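Bristell hospital to run weekend operating lists from March

29/10/2000

Bristell General Hospital will open its operating theatres on Saturdays from March in an attempt to bring down the number of people waiting for planned surgery, the Valell health board has announced.

There are 3,780 patients on the board's waiting list for planned operations, of whom 2,379 are waiting for general surgery. The remainder are mostly orthopaedic and eye patients. Under the new arrangement two theatres will run a full Saturday list, with beds kept open on the short-stay ward until Sunday evening.

The board said hernia repairs and gall bladder operations would be the first to be moved to Saturdays. Patients having either can usually go home the same day or the next morning, and the lists can be planned without calling on intensive care beds. Longer operations will stay on weekdays for the time being.

Staff at Bristell were told of the plan earlier this month. Working on Saturdays will be by agreement, and those who take part will be given a weekday off in return or paid at the weekend rate. The board has advertised for six more theatre nurses and expects to have them in post before the lists begin. Talks on porters' hours are still going on.

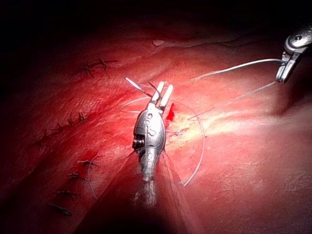

Letters will go out to patients in the order in which they joined the list. Anyone offered a Saturday may turn it down and keep their place, but the board has asked people to reply within 30 days so that the slot can be given to someone else. Patients who have moved house or changed their doctor since they were referred should tell the appointments office, which is on the ground floor of the Jurora building, next to the blood clinic.

Pre-operation checks will continue to be held on weekday afternoons. The board looked at moving these to Saturdays as well but found that the laboratory could not return results in time. Patients travelling from outside the town can ask for their check and their X-ray to be booked for the same afternoon.

The bus that serves the hospital does not run to the main entrance at weekends. The board has asked the operator to extend the Saturday service from the market square, and a decision is expected before Christmas. Parking charges will apply as on weekdays. Visiting on the short-stay ward will be from two until eight on both weekend days.

A similar scheme at the Dambrauskienė clinic was dropped last year after the clinic failed to find enough anaesthetists willing to work weekends. The Valell board said it had secured cover for the first four months and would publish the waiting figures at the end of that period. If the list has not fallen by then, the board will consider sending some patients to hospitals outside the district.

The appointments office is open from nine to half past four on weekdays.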